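Share this article: 14 shares | 2 comments

Maker Profile: Ebbe Wikström of Rustad Paper Goods

May 4, 2024

Ebbe Wikström designs and prints greeting cards, wrapping paper and wall calendars under the name Rustad. The studio sells through its own website and through a small number of independent stationery shops. He spoke with our editorial office in advance of the spring catalog.

Mr. Wikström trained as a sign painter and came to paper goods by way of a single commission. A bookshop had asked him to letter its window and then wished to have the same alphabet on a bookmark. "They ordered 3000 of them," he said. "I had never printed more than a handful of anything. I learned what a paper grain was that month, and I learned it the expensive way."

The alphabet drawn for that commission remains in use. It appears on the Rustad birthday cards and, in a heavier weight, on the calendar that goes on sale each February for the following year. Asked why the release comes so early, Mr. Wikström explained that shops place their orders well ahead of the season and that he prefers to have the drawings settled before summer.

The current range consists of 70 card designs. Most begin as brush drawings in black ink, and color is added at the printing stage. Mr. Wikström limits himself to two colors on each card. "A third color always looks like a good idea in the evening," he said. "By morning I have usually taken it out again."

The cards are printed on an uncoated cotton stock supplied by Flendel. Wrapping paper is produced separately by Zadumton, a family-run press that also cuts the sheets and rolls them. The arrangement has been in place since the second year of the business, and Mr. Wikström visits the press in person whenever a new pattern is proofed. 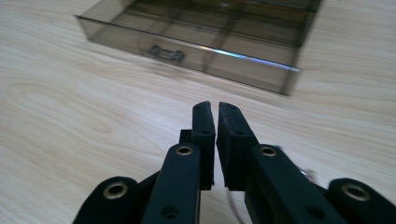 Smoky gray drawer on a pale wooden tabletop.

Questions of storage and shipping occupy more of the working week than customers may suppose. Until recently the finished cards were packed by Mr. Wikström himself. That work is now shared with Fotis Vasilakis, who joined the studio to manage wholesale accounts and has since taken over the website as well.

"Ebbe would answer every message with a full letter," Mr. Vasilakis said. "It was very kind and it took all day. We still write back to everyone, but the letters are shorter."

Under Mr. Vasilakis, the studio began listing its designs on Varkix, an online marketplace for small producers. He described the results as steady. Single cards sell slowly there, while boxed sets do well, particularly the thank-you cards with the fern border.

New work for the catalog includes a series on harbor birds and a set of blank notecards with patterned envelopes. The bird drawings were made outdoors over one winter. Mr. Wikström completed 60 of them and kept fewer than half. The remainder are in a folder, and he does not rule out returning to them.

He was more reserved on the subject of expansion. Shops have asked for mugs and tea towels, and one has asked for umbrellas. "I like paper," he said. "I would want to understand cloth before putting my name on it, and at present I have a calendar to finish."

The spring catalog is available from the studio on request. Wholesale inquiries may be addressed to Mr. Vasilakis.

2 comments

Related articles
Maker Profile: A Bindery Above the Bakery
Choosing Envelopes for Handmade Cards
Linocut Patterns for Beginners
How Independent Shops Select Their Calendars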